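In Defense of the Half-Made Bed

My grandmother could bounce a button off her bedspread, and she believed that a person who could not do the same was probably hiding other failings. I grew up making my bed her way, with the corners folded like the flaps of an envelope and the pillow squared to the headboard, and I kept it up well into my forties, long after she had stopped being able to drive over and check. I would like to make a case, gently and with all respect to her memory, for letting it go.

I am not talking about living in squalor. I like a clean sink and a swept porch as much as anybody on my street. What I mean is the particular kind of tidiness that exists for a visitor who isn't coming, and the bedroom is where most of us do it, in a room our guests never enter, at an hour when we're already running behind.

I brought this up at dinner with my friend Brigitta Oberholzer, who ran a small inn for years and has made more beds than I will ever sleep in. I expected an argument. She put down her fork and told me that the first thing she did after selling the place was leave her own bed alone for an entire week (she still sounded pleased with herself!), and that she slept just as well as she ever had. For paying guests she would tuck every corner again tomorrow, because they were paying for corners. For herself she pulls the covers up far enough to keep the cat hair off the sheets and goes to find her coffee.

Now, there are people who will say that making the bed sets you up for the day, and if it does that for you, please carry on. My neighbor Crisanto Fajardo is one of them. He says it's the only job he finishes before noon, and I wouldn't take it from him for the world. My quarrel is with the guilt that comes along for the rest of us. I have canceled naps because I didn't want to undo the bed. I have stood in a doorway apologizing to a plumber for a blanket.

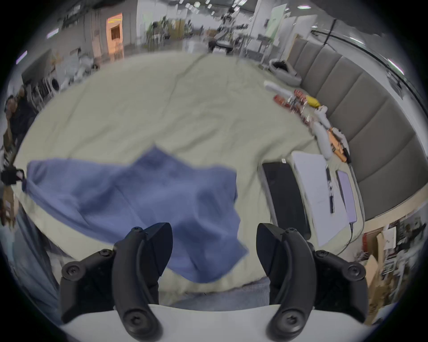 Comfort leaves marks, and I've come to like them. A chair that gets sat in has a dent, a cookbook that gets used has a stain on the pancake page, and a bed that gets slept in looks slept in. Give me a wrinkled comforter in some soft shade between cream and green, with a blue cloth crumpled across it, over the tightest hospital corner in the county. It's a bed I could lie down on with a library book and no second thoughts, and I can't say that about the one in my grandmother's spare room, lovely as it was.

I did keep one of her habits. On the day the sheets get washed I make the whole thing up properly, envelope corners and all, and I stand there a minute and admire it and think of her. It looks wonderful. Then I climb in that night and kick the bottom loose, which I suspect my grandfather had been wanting to do for nearly 60 years, and in the morning I pull the covers up about as far as Brigitta does and go put the kettle on.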